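Right, by popular demand (two people, hello Yetunde and Gudrun) a thread on my millet habit. Get a cuppa, it's a long one.

Started in December when the shop in Botolholm ran out of the rice I like and I came home with a big bag of millet instead, in a proper sulk. Now I have it most days and I'm a bore on the subject.

First thing – measure it dry, and level. I do 93 g for one hungry person. Jordan Tapley swears by "a mugful", and Jordan Tapley also eats from the saucepan for three days afterwards, so.

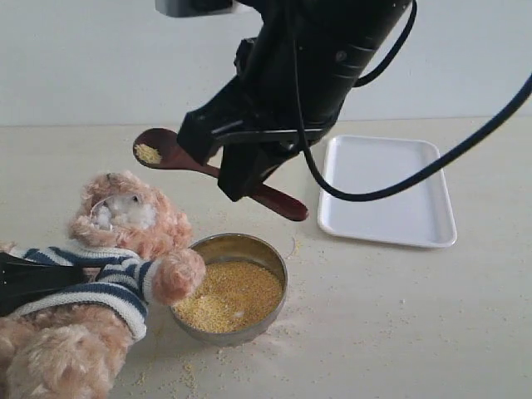 Millet is tiny and it gets everywhere, which I should have known from keeping budgies as a kid!! Pour it into something wide and low before you do anything else. A jug is hopeless, you can't get your hand in to feel for husks or grit. A round metal bowl like that one is spot on, and the little heap in the wooden spoon is the sort of scoop I like, small enough that it stays put on the way over. Heap it up higher and you'll be finding grains in your slippers.

Rinsing. Fine sieve, cold tap, swish it with your fingers until the water stops looking cloudy. My old sieve was too coarse and half my tea went down the plughole. Sandra Hartley lent me hers and has not had it back (sorry Sandra, it's lovely).

Then toast it! Dry pan, medium heat, keep it moving. It smells a bit like popcorn when it's ready and you want to catch it right then. I've burnt it twice while reading my phone.
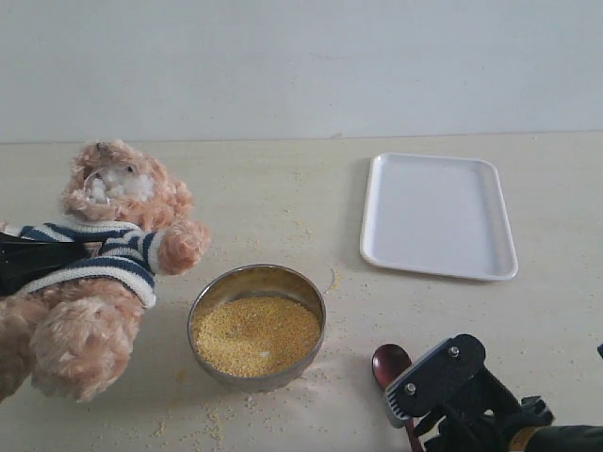

Do I need to soak it overnight first?
Soaking is optional, I never bother. It cooks perfectly well straight from the rinse.

Water next. For 93 g I use 300 ml if I want it fluffy and 600 ml if I want porridge. Nigel Bloxham replied to my last thread to say 600 is "soup". Nigel, put it back on the heat and wait.

Fluffy version: boil, lid on, turn it right down, leave it alone. No peeking. Then off the heat with the lid still on for 11 minutes. I used to do ten and it was always a tiny bit damp in the middle – 11 is the one. Fork through it, never a spoon, or it goes to paste.

Porridge version: same start, lid off, stir whenever you walk past. Splash of milk at the end, pinch of salt, and whatever jam is open. Plum is best. I will not be taking questions on plum.

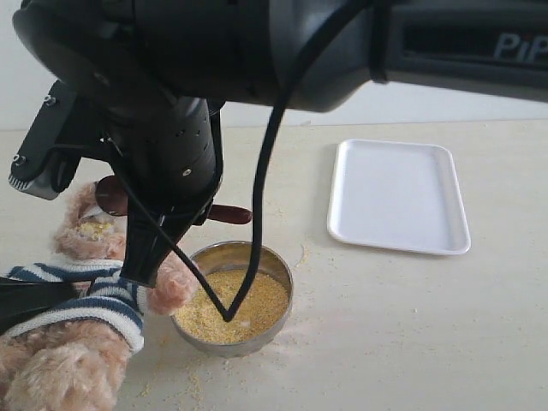
KEEPING IT

Jar with a tight lid, cupboard away from the cooker. It can go bitter if it sits about too long, so give it a sniff before you commit a whole pan. Mine lives next to the lentils and I have mixed them up before seven in the morning, wouldn't recommend with jam.

Cooked leftovers: fridge once cooled, eat the next day. It sets quite firm so I slice the porridge and fry it in butter. Gudrun does hers with cheese on top and now I do too.

Spills – dry brush and a dustpan. A wet cloth just glues it to the table and then you're picking at it with a fingernail. Do the floor straight after, it rolls further than you'd think.

Might do buckwheat next if anyone's still here. Yetunde, send me that pancake recipe!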